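Jekora Gardens and Terraces: a thread on the care and use of our outdoor tables. Members and guests who work or take refreshments on the deck are asked to read it through before their next visit. (1/13)

The deck at Wukville is now open for general use. It may be used for reading, for quiet work on a laptop, and for drinks. Bookings are not taken for single tables. Parties wishing to use the covered part should write to the office. (2/13)

Glass-topped tables are wiped down each morning before opening. During the day we rely on those who sit at them. A cloth and a spray bottle are kept inside the garden door, on the lower shelf, and should be returned there. (3/13)

Please keep drinks closed when they are not being poured. This applies most of all to juice and cordial, which leave a sticky ring on glass and draw wasps from July onwards. Bottles with a screw cap are preferred to cartons. (4/13)

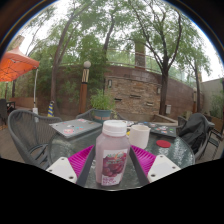 Wukville, 3 August 2021
Mugs may be carried out from the kitchen and should go back to it by the end of your stay. Coasters are provided and we would be grateful if they were used, on the glass as well as on the wooden side tables indoors. (5/13)

Laptops are welcome on any table. Members are asked to close them and move them well away from drinks when the table is being laid or cleared. Jekora cannot accept responsibility for equipment left outside, whether or not the owner is elsewhere on the site. (6/13)

On chairs: the grey woven chairs belong to the round glass tables and should stay with them. In past seasons they have been taken to the lawn, where the feet sink and the weave is strained. There are 58 folding chairs in the store for use on grass — please ask for the key. (7/13)

Coats and jackets may be hung over the back of a chair while you are seated. Anything left on a chair at closing will be taken to the lost property cupboard and kept until December. Items not claimed by then go to the charity shop in Cleltmont. (8/13)

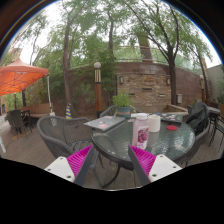

Glass-topped table and woven chairs on the deck, with the orange canopy to the left.

The canopy is put up and taken down by staff only. Please do not lean on the poles or tie anything to them. In strong wind it will be taken in without notice and those sitting beneath it will be asked to move. (9/13)

Potted herbs are placed on the tables for general enjoyment. A few leaves may be picked for a drink or a sandwich. We ask that the pots are not moved to the ground, where they are easily knocked over, and that cold tea is not emptied into them. (10/13)

The trees over the deck are to remain. We have received requests to cut back the lower branches to give more light, and the advice from Frei, who look after our grounds, is that no work should be done while the trees are in full leaf. The matter will be looked at again in December. (11/13)

Glasses and mugs broken outdoors should be reported at the desk at once, however small the piece. The boards of the deck have gaps between them and have to be swept and checked by hand. There is no charge for breakages. (12/13)

A printed copy of these notes may be had from the desk. Comments on the furniture are welcome in writing; 51 were received last season and each was read. A separate thread on the lawn and the lower path will follow. (13/13)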